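3. Materials and procedure

3.1 The board and the outlines

All sessions in the Narby study used the same kind of surface, a rectangular whiteboard in a thin aluminium frame, laid flat on a table and used face up. We chose a whiteboard over paper for practical reasons. In the pilot at Drarstead we drew each outline on a fresh sheet of lining paper, and the paper curled at the ends and moved when people set the block down. Participants then held the sheet with their free hand, which covered part of the outline in some of the trials and made the placements hard to measure. The whiteboard stayed where it was put and could be wiped between outlines.

The table was covered with a white cloth. The cloth had been used in the pilot to stop the paper sliding, and we kept it when we changed to the board. It creased over the course of a day and was straightened at the start of each session, though not during one.

Outlines were closed curves drawn freehand in dark marker. We didn't use a template. Earlier work on containment words has mostly relied on printed circles and squares, or on real containers such as bowls and boxes, and in both cases the edge is regular and easy to find. We were interested in edges of the sort people make for each other in ordinary life: a ring drawn on a plan to show where the bins go, or a loop round a word on a shopping list. Such rings wobble, they're seldom as tall as they are wide, and there is usually a place where the end of the stroke meets the beginning and doesn't quite line up. We call this place the join.

A total of 200 outlines were drawn over the whole study, all of them by Joana Louro. Having one person draw every outline kept the general manner of the drawing the same, and it also meant that the outlines reflect one hand. Louro is right-handed and tends to start an oval on the right side and go anticlockwise, so most of the joins fall on that side. Section 5 looks at whether placements near the join differ from placements elsewhere on the edge. She was asked to draw at her normal speed and not to correct anything. If the stroke failed to close, the outline was wiped and drawn again. If it closed with a kink or a small overlap, it was kept.

Nothing else was drawn on the board. In the pilot we had added a small cross to mark the middle of the outline, thinking it would help with measuring, and a good many participants took it for a target. The cross was dropped and the interior was left blank from then on.

3.2 The block

The object to be placed was a small solid cube, painted red with a matte finish. We tried a coin, a button and a bottle top before settling on it. The coin was awkward to pick up from the board and people slid it to the edge to get a fingernail under it, dragging it through the marker line. The bottle top was easy to handle but round, and with a round object it is harder for a participant to say which part of it is over the line. A cube has flat sides and corners, and participants used these freely in their comments ("one corner's in", "it's got its back to it").

The red was chosen because it stood out against both the board and the marker line. The matte paint was a later decision. An earlier, glossy version of the cube picked up the ceiling lights, and from some seats the near face looked almost white.

3.3 Starting positions

Before each trial the experimenter set the cube down in a starting position. There were three types: inside the outline, touching the line, and outside the outline altogether. Outside positions were varied so that the cube might be to any side of the outline, and nearer or farther from it. Figure 1 gives an outside start, with the cube above the oval and to its left, close to the far edge of the board. The oval there is wider than it is tall and has its join on the right.

The board was not squared up with the table. We set it at an angle on purpose, so that its long side ran from lower left to upper right as seen from the front of the table. When the board was lined up with the table edge, pilot participants asked to put the block "above the ring" nearly always moved it straight away from themselves. With the two lined up there was no way to tell whether they were going by the board, the table or their own body. Turning the board pulled the first of these apart from the other two. It also made the task look a little less tidy, and we think this did no harm, as people seemed to treat it more like an everyday request and less like a test. 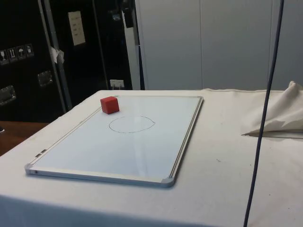
Participants took part one at a time. They were read a short request and moved the cube once in response. The requests used eight words and phrases: in, inside, out of, outside, by, near, next to and on the edge of. Each was put in the same sentence ("Could you put the block ___ the ring?") and spoken by the experimenter in an ordinary voice. We used the word "ring" throughout, whatever the shape of the outline. In the pilot we had said "oval" for some and "circle" for others, and a few participants stopped to point out that the circle wasn't one.

If the cube was already somewhere that fitted the request, the participant could leave it alone and say so. This was explained at the beginning and repeated if they asked. About a third of the comments we collected came from trials of this sort, mostly with "near", where people wanted to talk about whether the block was near enough already. We let them talk. The comments were written down as spoken and are discussed in Section 6.

3.4 Sites and timing

The main study ran at two sites. At Lutthorpe we used a ground-floor room in the Chávez building, with a window on one side and fixed ceiling lights. At Drarstead we used the same room as in the pilot, which has no direct daylight. The two rooms differ in size, but the table height was matched to within the thickness of the cloth. Participants stood at the front of the table. Chairs were offered to anyone who wanted one, and the few who sat are marked in the data.

Light was more of a nuisance than we'd expected. The surface of the board is glossy, and overhead light leaves a pale band across it that shifts as the viewer moves. A line drawn in thin marker is harder to follow where it passes through a bright patch. We dealt with this at Lutthorpe by drawing the blind after midday and moving the table away from the window, and this reduced the reflection without getting rid of it. Participants were free to lean or step to the side to see the line better, and many did. We don't regard this as a fault in the procedure, given that people looking at a mark on a shiny surface do the same at home, but it does mean that the viewing angle was not controlled.

Sessions were held between nine in the morning and four in the afternoon and finished in June. Each outline was used for several trials and then wiped off with a dry cloth. After a few days' use the boards began to hold a faint ghost of earlier lines. We cleaned them with spirit at the end of each day, and after that change no participant mentioned seeing an old line.

3.5 Measuring the placements

After each placement the position of the cube was measured from the board itself, by reading off its distance from two sides of the frame with a steel rule. The frame was useful here, as it gave a straight, raised edge to butt the rule against. The plastic caps at the corners stand slightly proud of the rails, so readings were always taken from the rail and never from a cap. The outline was traced on to film before it was wiped, and the tracing was laid over a grid to find the nearest point of the line to the cube.

From these we worked out two values for each trial. The first is the gap, meaning the shortest distance between the foot of the cube and the line, given a minus sign when the cube is inside. The second is the side, meaning the direction of the cube from the middle of the outline. Where the cube sat across the line, the gap was recorded as zero and the amount of the base lying inside was estimated to the nearest quarter. Two people made this estimate separately and the cases on which they differed were settled by going back to the tracing.

For irregular outlines there is more than one reasonable way to fix the middle. We used the centre of area. With very lopsided outlines this can fall some way from where a person would point if asked, and we checked the side values again using the midpoint of the longest width. The pattern of results was the same under both.

3.6 Trials kept and left out

In all, 3,690 trials were run in the main study. Of these, 3,563 were kept for analysis. Trials were left out if the cube was dropped or knocked after being placed, if the participant asked to change their answer once the rule was on the board, or if the tracing was smudged badly enough that the line couldn't be placed with confidence. Smudging was the commonest reason, and most of it came from sleeves.

The pilot trials, 600 in number, are not included in these totals. They were run on paper, mostly with a different object and with the cross in the middle of the outline, and we've used them only to decide on the arrangement set out above. Where a pilot result bears on a later finding we mention it in the text, but it has not been pooled with the rest.

3.7 What we asked afterwards

At the end of a session participants were asked two questions. The first was whether any of the requests had seemed odd. "On the edge of" was the one named most often, with several people saying that a ring drawn on a board has a line and no edge, and that they'd have said "on the line" themselves. The second was whether they had noticed the board was at an angle. Nearly everyone had. Few thought it had made any difference to where they put the block, and the measurements in Section 4 suggest that for "near" and "by" they were right, while for "next to" there is a small but steady pull towards the long side of the board.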